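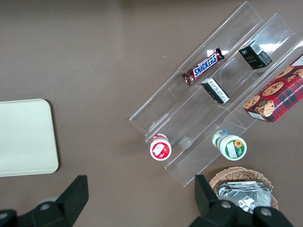

Gebhard Ammann has run the snack counter at an office park for 12 years, and for most of that time he has packed meal trays by hand. A customer orders a sandwich, a drink and something sweet. Someone walks along the shelf, puts the items on a tray and hands it over. The job isn't hard, but it takes a person away from the register all day long.

Loritz wants to sell him a machine for it. The company's new kit, called Gidside, is a two-armed robot station that picks packaged food from open displays and sets it on a serving tray. It goes on sale in October to cafeterias, hotel kiosks and staff canteens. We spent a day with it at the Loritz workshop, and Ammann came along to see what he would be getting.

What you buy

The base package has two arms, a gripper for each, cameras, a control cabinet and the software. Loritz leases it for $1,259 a month on a three-year term, with service calls included. The table isn't part of the price. Buyers can use their own if it is sturdy enough to bolt the arms to.

The displays aren't included either, and Loritz sees that as a selling point. Most vending equipment needs goods loaded into slots or coils. Gidside is meant to work with the stands and baskets a shop already has, including clear acrylic ones, and clear plastic is hard for cameras because it throws glare and has few edges to find. Valtteri Niskanen, who leads the software side at Loritz, said the stepped acrylic stand took longer to get right than anything else on the table.

"A candy bar is easy until you put it on a shiny shelf at an angle," he said. "Then you have to find it again."

The product list

The software ships with 173 packaged items it can already recognize. Adding a new one means showing it to the cameras from several sides, a job Loritz says a shop employee can do after the first training session. Boxes and bars are the simplest. Foil containers are harder, as the lids crease and reflect. Soft bags are the hardest, and the manual suggests laying them flat.

Sandwiches fall somewhere in between. The plastic wedge pack is stiff at the corners and weak in the middle, so the gripper has to hold it firmly enough to lift without crushing the bread. Ammann asked more questions about this than about anything else. Sandwiches are most of his lunch trade.

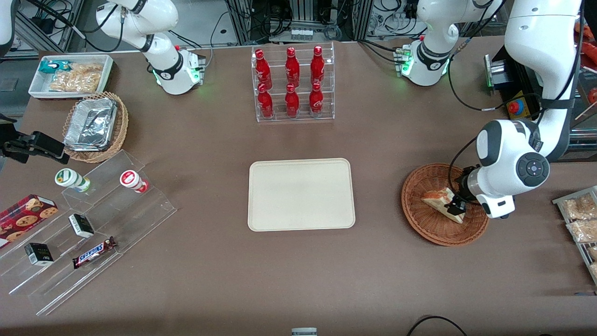
Where it falls short

Speed is the main complaint. A trained person will beat Gidside on a short order, and Loritz doesn't claim otherwise. The station also needs a fair amount of room. Ammann measured the table and said he would lose one of his two coolers.

The rival Zeman station takes up less space but works only with its own racks. For a shop that changes its stock every week, that could be a bigger problem than a missing cooler.

Ammann hasn't signed. He has asked Loritz for a nine-week trial, starting with the lunch shift, and wants to bring his own baskets.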